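Home News Features Schools Workshops Archive Subscribe Contact

The Kitchen That Does Not Exist

In Gikberg, a student robot club is teaching an arm to cook, and the first pan is still far away

The room of the Limatlow club is on the second floor of the technical school in Gikberg, behind the drawing classroom. When I arrived at four in the afternoon, I expected noise, perhaps a smell of burnt plastic. I found instead a row of students looking at screens, one of them eating an apple very slowly, and on each screen there was a kitchen.

The club has 17 members this year. They are between fourteen and eighteen years old, and most of them joined because they wanted to build something with wheels. For two years they did exactly this. They made small vehicles that followed a black line on the floor, and they brought them to the regional meeting and came home with a paper diploma. Then one of the older students asked why they should not try an arm.

An arm is expensive. The school could not buy one, and the teacher who leads the club did not want to ask the parents. So they decided to begin in simulation, on the computers which the school already had, and to enter the Latero, a student competition where the first round is played completely inside the computer. Every team receives the same type of task: a kitchen counter, some objects on it, and a robot arm that must pick up, carry and put down. The program is judged by how often it succeeds when the objects are moved to other places.

I must say that I came with some doubt. I grew up in a house where things were repaired at the table, and I have difficulty to feel respect for a machine which I cannot touch. I said this to the teacher. She was not offended. She gave me a chair and told me to try it for myself.

The students have connected an ordinary game controller to the program. With the left thumb you move the hand of the robot forward and sideways, with the right thumb you turn it, and with one finger you close the gripper. My task was a small red block on a cutting board. A child can take such a block without looking at it. I needed 44 tries before I carried it to a bowl, and the girl who sat next to me was patient and only laughed in the beginning.

What I learned in this half hour is difficult to learn from reading. The first thing is depth. On a flat screen I was always sure that the gripper was beside the block, and it was in fact over it, or behind it. The second thing is the angle. If the fingers come in too much from the side, they push the block away and you must begin again from a worse place. The students know this already in their hands. They turn the view, go down a little, stop, turn the view again.
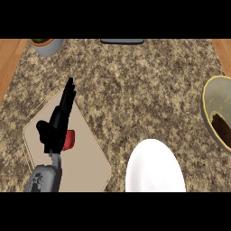

They also fight about the surface. The counter has a stone pattern with many small flecks, and for a person it is only decoration. For the program it is a problem, the students explained to me, for it must decide from the image alone which spots belong to an object and which belong to the stone. In the first weeks they worked with a plain white counter and they were very happy with their results. Then they changed to the granite and almost nothing worked. Two members wanted to go back to white. The others said no, the competition will not be white. They discussed it for one whole afternoon and the granite stayed.

The method they use is called learning from demonstration. A student does the task with the controller, the computer records every movement, and after enough recordings a program is trained to continue alone. How much is enough was a question that I asked several times and received several answers. At the moment the club has roughly 300 recordings of good quality. There is a bigger number of bad ones, which are kept in a separate folder with a rude name that I will not translate.

The recording is boring work and the students do not hide it. They have made a list on the wall, and everyone has to give a certain number of demonstrations before he or she may touch the code. The younger ones are often better than the older ones. They play more, said the teacher, and they do not think so much about the elbow.

I watched the trained program work alone for the first time at the end of my visit. The arm went down over the board, waited, moved a little to the left, waited again. It closed the gripper on air. Then it traveled with great care to the bowl and opened the fingers over it, as if it had brought something. The whole room made a sound like people make when a ball hits the post. On the next attempt it took the block properly, but it let go too early. The one after that was a success, and one boy stood up and sat down again immediately.

There is a second club in the region, in Montoya, which has a real arm from a factory that closed. The two clubs write to each other. In August the Limatlow students will travel there for two days and put their program on the metal arm, and they speak of this trip in a different voice. They know that it will probably not go well. In simulation a block has always the same weight, the light does not change when a cloud comes, and the motors are never tired. The teacher has asked the Montoya club to prepare soft blocks, and a mat for the floor.

I asked if they are not disappointed to spend a school year on a kitchen which does not exist. The girl with the controller thought about it. She answered that in her real kitchen at home she is not allowed to let things fall 300 times.

The first round of the Latero is closed for entries now, and the club must send its program before the summer holiday. They still want to record more demonstrations with the block near the border of the cutting board, where the program fails most. When I left, it was almost six, the cleaning had begun in the corridor, and three of them were asking for ten minutes more.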